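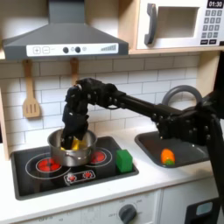 How long do I wait after unpacking before I switch it on?

Stand it upright for two hours first. If it travelled on its side, leave it overnight.

2. Setting up the Flandunell dehumidifier

Read this section before you plug in. Section 1 was the parts list, section 3 is cleaning. If you bought the unit second-hand and there's no tank float in the tank, stop and order one (spares page at the back).

2.1 Where it goes

1. Pick the room that's wettest. Usually the laundry, the back bedroom or whatever faces south. One room at a time — it won't dry a whole house with every door open.

2. Flat floor. Carpet is fine if it's short. Shaggy rugs block the feet and the unit leans.

3. Leave 380 mm clear at the back and the same above the top grille. Sides can be closer, a hand's width will do.

4. Keep curtains away from the back. Tie them up if you have to.

5. Close windows. Close the door too if you can live with it.

Caution: not in a bathroom with a shower running. Not on a shelf, not on a washing machine, not on top of anything that shakes.

Note: the unit gives off a bit of warmth. Normal. In July you'll probably be glad of it.

2.2 Castors

Four castors in the small bag, two with locks. Locking ones go at the front.

1. Tank out, cord wrapped and taped.

2. Lay the unit on its back on a towel. Only for as long as this takes.

3. Push each castor in until it clicks. Needs a firm shove with the heel of your hand. Don't hammer.

4. Stand it up again and wait. Same rule as unpacking, two hours. Sorry.

Kagiso Mokgethi at the Jakanov service desk gets more calls about skipping step 4 than about everything else in this booklet put together. The oil in the compressor moves when the unit is tipped and has to run back down.

2.3 The tank

Holds 2000 mL. Slides in from the front, handle toward you.

1. Lift the handle, pull straight out. It's stiff the first time.

2. Take out the foam packing. There's a peice under the float as well, people miss that one.

3. Check the float moves up and down freely.

4. Rinse with plain water, dry, slide back in until the tank light goes off.

Light still on? Pull it out and try again, slower. Nine times out of ten the handle is still standing up.

When it's full the unit beeps and stops by itself. Empty it down the sink or on the garden. Don't drink it, don't give it to pets, don't put it in the fish tank. Ironing is up to you, we don't recommend it.

2.4 The room sensor

The small white sensor is separate from the unit and talks to it wirelessly. It needs to sit in still, ordinary room air, somewhere between knee and shoulder height, and within one room of the unit. A bookshelf is good, so is a hall table. In a kitchen it wants to be well along the bench from any cooking.
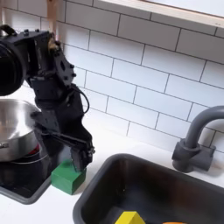 Wrong readings nearly always come from where the sensor is sitting. Steam is the worst one, and sun through glass comes second. The spot where the green block is standing, just in front of the cooktop with the pot beside it, is exactly where not to leave the sensor: one boiling pot and it'll tell the unit the whole room is soaked, and the fan goes flat out till bedtime. Move it to the far end of the bench or into the next room. Give it half an hour to settle after any move.

To pair it:

1. Unit plugged in, switched off at the panel.

2. Pull the plastic tab out of the sensor battery door.

3. Hold the Drop button on the unit for five seconds. Light goes blue and blinks.

4. Press the sensor once. Blue light stays on. Done.

If the blue light keeps blinking for more than a minute, let go, walk the sensor closer, start again from step 1. Thick brick walls and foil-backed insulation both get in the way.

2.5 First run

1. Plug straight into the wall. No power boards, no extension leads, no timers.

2. Press Power. Fan starts, compressor follows after a few minutes. That gap is normal, so's the clunk.

3. Press Target until it reads 56. That's a sensible level for most living rooms. You can go lower later on.

4. Leave it for a full day with the door shut.

5. Check the tank. In a damp room you'll want to empty it before bed as well.

First day or two it will run nearly non-stop. The walls, the couch, the carpet and the doona are all giving up water along with the air. It eases off. If it hasn't eased off after a week look for an open vent, a leak under the sink or wet washing.

Note: there's a slight new-plastic smell at first. Goes away. A burning smell is different — unplug it and ring us.

2.6 Kitchens and other wet rooms

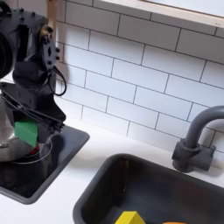
Fig. 3. Stovetop, sink and tiled wall.

Kitchens are fine with a bit of care.

• Run the rangehood while you cook, and turn the unit off if you're doing a lot of frying. Grease clogs the filter faster than dust does.

• Keep the cord away from the sink and off the stovetop. Obvious but we have to say it.

• Wipe tiled walls down after big cook-ups. Water sits on tile and goes back into the air all evening, and then the unit has to chase it.

• Pet bowls — move them. The unit will happily dry out a water bowl.

Laundries: hang the washing so air gets between it, unit in the middle of the floor, Target down as low as it goes. Use the Laundry button, it turns itself off after eight hours.

Bedrooms: Night button. Slower fan, no beeps, panel goes dark. Tia Sugden, who tested the early units for us in a weatherboard place that never dried out between rains, ran hers in the hallway with the bedroom doors open and slept better than with it in the room. Worth a try if the noise bothers you.

2.7 Using the hose insted of the tank

Only if you've got a floor drain or a tub lower than the outlet. Water won't run uphill.

1. Unit off and unplugged.

2. Rubber plug out of the outlet at the back. Keep the plug, tape it to the booklet.

3. Push the hose on and tighten the clip.

4. Run the hose downhill all the way. No loops, no kinks, don't shut a door on it.

5. Leave the tank in place even though it isn't being used. The unit won't start without it.

Caution: check the hose after the first hour and again before you go out. A hose that's popped off will wet the floor with nothing to stop it.

2.8 If it won't start

Tank light on — reseat the tank.
No lights at all — try a lamp in the same power point.
Fan runs, no water — room may be under your target, or it's too cold. Below 5 degrees the unit mostly just defrosts itself.
Ice on the coil — turn it off, let it melt, clean the filter, then see section 3.
E2 on the panel — sensor lost. Pair again as in 2.4, new battery if that doesn't do it.

Still stuck, email the Jakanov desk with the serial number (sticker inside the tank bay, left side) and ask for Kagiso or Skye Nisbet. Mornings are quicker.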